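In Defence of the Everyday Tablecloth

November 19, 2018

I've been meaning to write this since my neighbour Valdis Lill came round for soup and asked who was coming. Just you, I said. He looked at the table, looked at me and said, "But there's a cloth on it." As if I'd put on a ball gown to take the bins out!

So this is my case for the tablecloth on an ordinary day. Mine are all checks, I should say, and all some shade of beige or yellow, and I don't intend to apologise for that either.

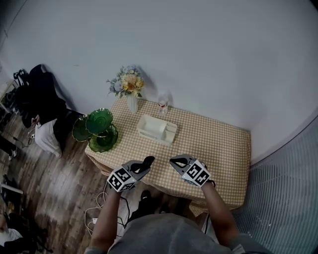
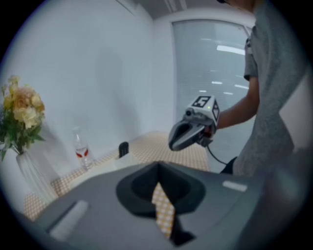

When I was small we had a cloth on the table at every meal, including breakfast, and I don't remember anyone thinking it was posh. We weren't posh. My gran had two for weekdays and one for Christmas, and the weekday ones had been washed so many times you could nearly see the table through them. There was a darn near one corner that I always tried to sit next to so I could pick at it, and she'd tap my hand with a spoon. Every house in the street was the same. You went to a friend's for tea and you got to know their cloth as well as you knew their dog.

Then at some point we all stopped. I think it was when everybody got rid of their old tables and bought nice ones. If you've paid a lot of money for a table you want to look at it, I do see that. My sister bought hers from a shop called Altemau and it cost her 2,490, and she told me the figure twice in one phone call. It's a beautiful thing. You aren't allowed to put a mug on it. There are coasters, there are mats, there's a second sort of mat that goes under the first sort if the dish is hot, and her children eat their pasta like people handling explosives. I sat there in January with my elbows tucked in and thought, all this could be solved with a bit of cotton.

Because that's what a cloth does, it lets you stop worrying about the table. Mine came from a house clearance and has a burn on it the shape of an iron (before my time) and one leg that's a different colour from the rest. With the cloth on, it's as good as anyone's. I've had people tell me what a lovely table I've got and I've just said thank you.

Now, the washing. People always bring up the washing. "Oh, I'd never keep it clean," they say, while wearing a shirt, trousers and two socks, all of which they'll happily wash by the weekend. It's one more flat thing in the machine! I put mine through at 40 with the towels, and if somebody's been at the beetroot I'll leave it in a bowl of cold water overnight first. I don't iron it. I know there are people who do and I admire them, but if you hang it up damp and give the edges a good tug it comes out fine, and the weight of the plates does the rest by about the second meal.

And you needn't wash it every time, whatever anyone says. Shake it out of the back door for the sparrows. Turn it round so the gravy's at the end where you don't sit. My gran used to put the bread plate over a stain and leave it there for days, and I can tell you that works on visitors as well as it ever did.

I'll say something about checks, since I get teased for them. A plain white cloth is a terrible idea for daily use, it's just a sheet waiting for something bad to happen. Flowers I find a bit busy with food on top — you can't always tell where the salad ends. But a small check hides nearly everything, it goes with every plate you own, and it looks cheerful at seven in the morning when you don't. It also shows you if you've put it on straight, which matters to me more than I'd like. I have been known to get up in the middle of a meal.

The best one I've got came from Manar, the little household shop behind the bus station, where they still cut it off the roll for you. I went in for a washing-up brush. The woman asked how long my table was and I had no idea, so I held my arms out, and she looked at my arms and cut it, and it fitted. You don't get that online. I tried online once, from some outfit called Kuda, and what arrived was closer to a pillowcase. The small print said 80 centimetres and I'd not read it, so that one's on me. It lives on the bedside chest now and is doing very well there.

Then there's the wipe-clean sort. I go back and forth on it. For children, yes, of course, and for anyone who does a lot of painting or glue. At Lục, where I go for noodles when I can't face cooking, every table has one, and they wipe it down with a hot cloth in front of you and I find it very soothing. At home, though, I don't like how it sticks to my forearms in summer, and I miss the sound. Have you ever noticed the sound? Put a plate down on bare wood and it clatters, put it down on cotton and you get a kind of soft thud. A whole dinner of clatter is tiring. I've got a friend whose kitchen is all stone and glass and tile, and by pudding we're both shouting.

The bit I feel most strongly about is harder to put into words, so bear with me. I live by myself these days. It is very easy, living by yourself, to eat toast over the sink, and I did it for the best part of a year. What got me back to sitting down wasn't a cookery book or a talking-to. I found one of the old cloths at the back of a cupboard, put it on the table to see if it had holes (it had 8, the moths had been thorough) and then felt daft standing up to eat when there was a table laid. So I sat. I put a fork out. I even found the salt.

Valdis thinks this is soft, by the way. He eats off a tray and says the tray is perfectly good, and it is a perfectly good tray. But I noticed that he had two bowls of soup and stayed until gone ten, and he spent a fair bit of that time smoothing out the same corner with his thumb.

I'm going back to Manar next week for another length. They had a slightly darker one at the end of the shelf, and I could do with a spare for when the beetroot starts again.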